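Session 5: Fingers, tips and why everything slides off

Notes to go with the evening build sessions at the Clestinthorpe shared workshop. I've typed these up from my own scrawl, so if something doesn't match what I said on the night, trust the notes (I check them, I don't check myself). You'll want your gripper from session 4, a screwdriver that fits it, scissors, and whatever you've collected in the way of soft stuff.

Where we'd got to

By the end of last time everyone had two fingers opening and closing on command, and most of them closed at the same speed. If yours still has one finger that lags, sort that out before you do any of this. Padding a lazy finger just gives you a softer lazy finger. The usual culprit is the horn screw on the servo, which wants to be snug and no more. Second culprit is the cable catching under the wrist. I lost most of an evening in July to exactly that, so please look there before you start rewriting code.

What a fingertip has to do

I used to think of the tip as the place where the finger stops. Now I think of it as the only bit of the machine that matters and the rest as a very long handle. Three things decide whether you pick something up: how hard you squeeze, how grippy the surface is, and how much of the tip really touches the object. People always go for the first one because it's a number in the settings and you can just make it bigger! Then they crush a paper cup and come and find me.

The sum, if you like sums: the weight you can hold is roughly twice the squeeze times the friction, because you've got two fingers doing the work. Bare printed plastic on a glazed mug is poor. Rubbery padding on the same mug is far better, and you can turn the squeeze right down, so your motors run cooler and you stop hearing that awful whine. Leave yourself plenty to spare as well. Once the arm starts swinging about, the object feels heavier than it did on the bench.

Contact area is the sneaky one. A flat hard tip meeting a round cup touches along a line if you're lucky. A soft tip squashes and makes a patch, and the patch stops the cup from turning in the grip. Turning is what gets you with plates. They don't drop, they droop - the far side goes down and whatever's on it goes everywhere.
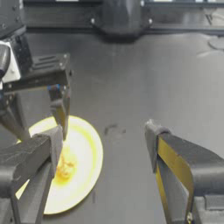

Padding is easiest to get wrong at the very end of the finger, so start there and work back. Cut your piece long enough to go over the top and down the other side, leaving no raw edge facing the object, because a raw edge will catch on the first thing you approach and peel. The soft grey cap on the right-hand big finger goes over the top like that, and there's yellow tape down the inside of the right-hand one. On a finger you'll be tinkering with I'm all for bright tape. You can tell at a glance which face is the inside, and if you look through a wrist camera it gives your eye an edge to follow when everything else is grey on grey. Press the whole lot down with your thumb, hold it, and then leave it alone overnight if you can bear to.

Food, while we're on the subject. Crumbly things on a plate are a brilliant test and a miserable one. The tips can't get under a heap, so they either pinch a bit out of the middle or shove the lot sideways. My advice is to leave the food alone to begin with and learn to move an empty plate by the rim. Come in low, one finger above and one below if your wrist will turn that far, and go slower than feels sensible. Keep the tips a little open on the way in. If you're using two arms, teach one of them to stay still. It sounds silly but a still arm is a lovely steady thing to work against, and two moving ones will find each other sooner or later.

Settings to start from

These are in the units our controller board uses, so they won't carry over to anything you've bought ready made.

Opening: 100 on approach, then 50 once you're close.
Closing speed: 5 for anything you'd be sad to break.
Squeeze limit: 87. Mine is set there and I've never needed to go past it with padded tips.

Change one at a time and write it down. I know. Do it anyway.

Homework

Pad both fingers. Pick up the same object with bare tips first and then with padded ones, keeping the squeeze the same, and make a note of what slipped and which way it went. Use something unbreakable. Then try a plate, empty, a hand's width above the table, over a towel.

Next time we do wrist cables, and I'll bring the big box of cable ties. If anybody has spare foam, the thin dense sort, stick it on the shelf by the kettle.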